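Gripper knocks the bottle before the fingers close (simulated arm, home build)

Posted in Robotics and Automation > Home and shared workshop builds

Riaan Potgieter

I'm building a small arm on a bench at the Plendemgate workshop, with a two-finger gripper on the end and a camera mounted on the wrist looking out past the fingers. The joints are driven by a Pledex board. Before I let it near anything breakable I'm running it in simulation on my home computer, using a kitchen counter scene with a few bits of crockery and food on it.

The job is simple enough. Come in with the fingers open, line up on a long-necked bottle, close, lift, stop. With a plain straight-sided cup it works nearly every time. With the bottle I did 343 runs and got 39 clean lifts. Most of the rest go wrong in the last part of the approach. One finger touches the round part of the bottle before I send the close command, the bottle swings away and the fingers shut on nothing. 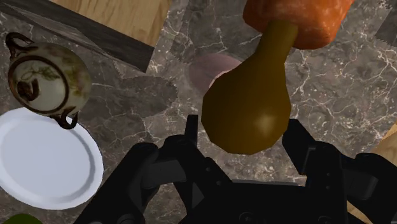
I've tried slowing the approach down and it makes very little difference. I've also moved the target point up towards the neck, which helped a bit, but then the bottle tends to turn in the grip as it's lifted. The grasp point comes from the wrist camera and I've been using the middle of the bottle's outline as the target. Friction is whatever the default was, I haven't touched it.

Is this a fault in how I'm picking the target, or is the simulated contact just poor? I'd like to sort it out before I spend money on softer finger pads. The real gripper is finished and bolted up, so changing the finger shape would be a nuisance.

Flulance

Two separate problems, I think.

The first is the target. The middle of the outline on a bottle with a round base and a long neck isn't a useful place to aim for. As the wrist tilts, the outline changes and the middle moves with it, so your arm is chasing a point that wanders. With a cup it hardly moves at all, and I'd expect that is why the cup works. Split the outline where it narrows and use the widest part of the bulb for the sideways position only. Take the height from somewhere else, ideally from depth if you have it.

The second is that you are correcting all the way in. Stop the camera updates for the last stretch and go straight along the line you already have. On mine I hold the last good estimate once the fingers are 2 finger-widths off the object. Before that I had the same sideways knock you describe — the arm was making small corrections with no room left to make them in.

Check the collision shapes as well. Many simulators wrap an object in a simplified hull for contact, and on a long-necked bottle that hull can fill in the hollow between the bulb and the neck. Your finger then hits something you can't see. Turn on the contact display and look.

Xaba

had this, just turn the friction up and it sticks

Riaan Potgieter

Thanks both. Contact display was the answer to half of it. The hull was a fat cone from the base right up to the top of the neck, so aiming higher was never going to work properly. I've broken the bottle into separate pieces for collision and frozen the target for the final move as suggested.

New batch of 280 runs is going now. I've left friction alone for the moment, as I'd rather change one thing at a time. The turning in the grip is still there on the few I've watched, so I may end up buying the pads anyway.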